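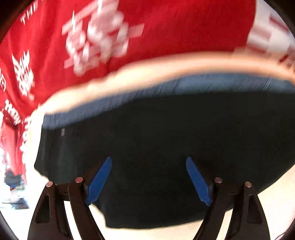
Folding trousers on a bed: notes after a month

2019-04-01

Filed under: laundry, household

I spent most of February changing how the clean laundry gets put away. The method I had used for years was to fold everything standing up, against my chest, and drop it on a chair. It works for towels. It does not work for trousers, and trousers are the majority of what I own.

The trigger was a drawer that would no longer close. The drawer has an internal height of almost 33 centimeters and had been packed in flat stacks. Flat stacks have two faults. The bottom item is never worn, and pulling out a middle item collapses whatever is above it. Filing the folded items on edge fixes both, provided each item is folded to the same height and will stand up without a neighbor. Most of what follows is about getting trousers to meet that second condition.

The surface

The usual advice is a hard table. I tried the kitchen table for a week and went back to the bed. The table is too short for a full trouser leg, so the hem hangs over the end and drags the fabric out of line while you work on the waist. A bed has the length.

The drawback of a bed is that it gives. On a thick plush blanket the garment sinks a little and the blanket bunches around it. Pressing down to flatten a crease only moves the crease. What works is tension: hold the waistband with one hand, pull the hem with the other, and let go of both together. Do this once per leg.

Plush also sheds. Black fabric will show lint whatever you do, and I have stopped treating it at the folding stage. A roller pass happens before wearing, since anything removed earlier comes back in the drawer.

Laying out

Soft trousers with a side panel are easier than plain ones, because the panel gives you a reference line. Mine have a blue-gray stripe with a leaf and vine print down the outside of each leg. If the stripe runs along the edge for its whole length, the leg is straight. If it wanders toward the middle, the leg is twisted, and a twisted leg makes a fold that is thick at one end.

Spread the legs slightly apart at first. With the legs touching it is hard to tell whether a wrinkle belongs to the upper leg or the lower one. Then correct each leg separately before bringing them together. I used to skip this and go straight to folding in half, and the result was a bundle that leaned.

Check the hems as well. They should both lie open and square. A hem that has turned in on itself will look narrower than the other, and has to be opened by hand.

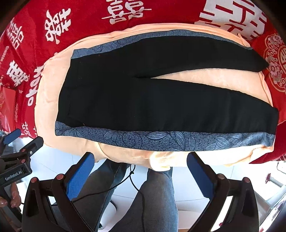 The fold

1. Bring one leg over onto the other so that the outer seams match. Start at the hem and work back to the waist.

2. The seat now sticks out as a small triangle. Tuck it in, so that the outline is a plain rectangle.

3. Fold the hem up toward the waistband and stop a little short of it. If the two edges meet exactly, the outer layer ends up too short on the next fold and pulls.

4. Fold the remaining length in thirds, beginning from the folded end. Thin fabric takes another half fold.

5. Stand it on edge. If it falls over, the fold is too loose. Undo step 4 only and repeat it with more pressure.

Elastic waistbands go on the outside of the bundle. Inside, they spring open and push the layers apart. Drawstrings get tucked into the waist before step 1.

Containers

I tested two sets of drawer dividers. The Vurton ones are stiff and hold their position, but the walls are thick enough to cost a row of clothing. The Nasution ones are fabric over card and lighter. They bow outward when the compartment is overfilled and recover when it is not. I kept the Nasution set for trousers and moved the Vurton set to the sock drawer, where the lost width does not matter.

Each compartment takes six pairs of soft trousers. Denim takes more room and I have not found a divider that suits it. Jeans stay on the shelf, in a stack, with the faults already described.

Corrections and open points

Bhupendra Vashisht wrote in response to my earlier post on shirts to point out that I had the sleeve order backwards for anything with a cuff. He is right. Cuffed sleeves should go down along the body before the side is folded over. I have edited that post.

Mỹ Sầm asked whether rolling would be faster. It is, for travel, and I roll everything when I pack for Virkcombe. In a drawer the rolls migrate and the labels end up facing the back. I may test it again with narrower compartments.

Fitted sheets are next. I have two methods written down and neither gives a rectangle on a double-size sheet. I also still need to measure the linen shelf, and to find out whether the deeper Nasution box is sold separately from the set.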